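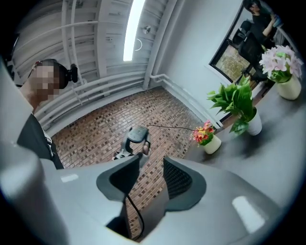 Headset on, strap or lanyard down the chest.

Lanyard and headset cable snagging - breakaway clips?
Workplace Gear > Wearables and PPE

kfkong
Looking for a breakaway lanyard that releases at a sensible load. We wear ID on the chest all shift and a fair number of us also wear a headset. The current lanyards are plain woven with a metal swivel and no release point. Twice in August somebody leaned over a bench and the strap caught on a drawer pull. No injuries. I want them replaced before we have one.
Requirements: single release at the back of the neck, washable, not so weak that it lets go every time you sit down.

lobo_b
Single rear release is the wrong spec if you wear a headset. The band and the clip end up in the same place and the clip rides up under it. Get the type with 2 side releases, one near each collarbone. We changed over and the complaints about sore necks stopped.

Gun-woo Y
Disagree. Side releases only open cleanly if the pull is close to straight down. Pull across the body and the strap slides round your neck until the clip is behind you anyway. Tested this with a luggage scale hooked to the badge end. Rear clip let go at around 50 newtons every time. The side clips were all over the place.

lobo_b
How many pulls?

Gun-woo Y
4 per lanyard, same direction, then again at an angle.

lobo_b
That's a small sample and a luggage scale reads in kilos. What did you convert from?

Gun-woo Y
Kilos times 9.8, like everyone else. The scale is fine for comparing one clip with another.

zkhumalo
Have you considered not using a lanyard? Retractable reel on the belt, badge at the hip. The drawback is that the door readers here are mounted at chest height and the Simura reel we bought has a short cord. The longer Travia one reaches but the spring is weak and the badge hangs at your knee by lunch.

kfkong
Site rule is ID visible on the upper body, so the reel is out. Armband holders were rejected for the same reason, as the badge rotates to the back.

zkhumalo
Clip-on at the collar, then. No strap, nothing to catch.

lobo_b
Collar clips chew holes in knit tops. Fine on a proper shirt placket.

jaein.yeo
Whatever you pick, check the width. 10 mm tape twists and cuts in, 15 mm lies flat. Also wash one before ordering the lot. We had a batch in a dark colour that bled onto everything pale in the load, and the plastic clips went stiff afterwards.

kfkong
Thanks. Ordering samples of both clip positions in 15 mm. Will repeat the pull test with a proper force gauge if I can borrow one.

Gun-woo Y
Post the numbers for the angled pull as well as the straight one.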